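Community news | Food and kitchens

Torkness shared kitchen gets its microwave corner, and lunch is looking up

Small changes can make a big difference at lunchtime, and the regulars at the Torkness shared kitchen are thrilled with theirs. The worktop by the far wall has been cleared, wiped and given over to one job: heating up food quickly and without fuss. There is a white microwave, a set of bowls and dishes close at hand, and enough bare surface to put something hot down without having to shuffle someone else's shopping out of the way first.

The idea came from Nhàn Vũ, who runs the soup table on market days and had grown tired of carrying full bowls the length of the room. She drew up a plan on the back of a delivery note, showed it to a few of the other cooks and had the whole corner rearranged in 3 evenings.

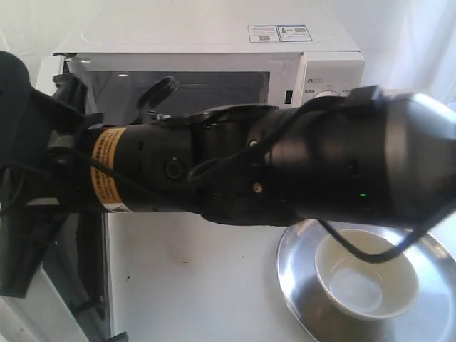 "We used to have the microwave on a shelf above the fridge," she said. "I'm not tall, and soup is heavy! You were reaching up with both hands and hoping. Having it down on the counter is just lovely, and I can see what I'm doing."

The old shelf has gone to the Vieira allotments, where it now holds seed trays, and the space above the fridge is being kept for cake tins.

Bowls were the next thing to sort out. The kitchen had collected all sorts over the years, many of them with metallic trim, and quite a few people weren't sure which could go in the microwave. Hüsnü Kocabaş, who teaches the Mamero beginners' cookery course in the same room, went through the cupboards with a roll of stickers and a great deal of patience. Plain ceramic stays at the front. Metal pans and dishes are for the oven, for cold food or for standing things in while you serve, and they go back on the rack by the sink afterwards.

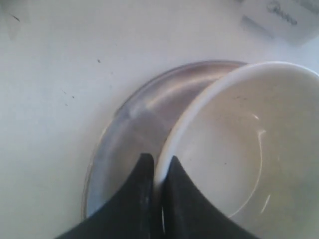 He has also written a short sheet for the wall, and it is a good one. Cover the bowl loosely, stop halfway and stir, then let the food stand before you lift it out. Soups and stews get 2 goes with a stir in between – he is very firm about the stir – and rice gets a spoonful of water before it goes in. Anyone who has eaten his lentil and mint soup will know he is worth listening to.

The first busy lunch with the new layout saw 20 portions served, and the queue moved along so nicely that people had time to sit down and chat over seconds. Several stayed on to swap recipes, and a pot of spiced carrot soup from the Elero Street group was scraped clean before the washing-up had even started.
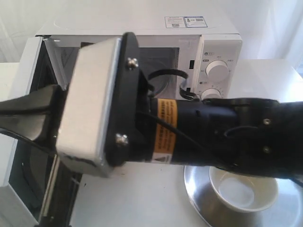
Can I bring my own food in to heat up?

Anyone using the kitchen is welcome to, as long as it comes in a microwave-safe dish with your name on the lid. If you haven't got one, borrow a ceramic bowl from the front of the cupboard and wash it up when you have finished.

The cookery course has places for 12 people and starts again in July, with an opening session given over to soups, sauces and getting the best out of leftovers. Nhàn is hoping to add a second soup to the market day menu by then, and is taking suggestions – the sheet is pinned up next to the kettle and there are already some very tempting ones on it, including a sweetcorn chowder and a cold cucumber soup for warmer days.

Last updated: May 27, 2022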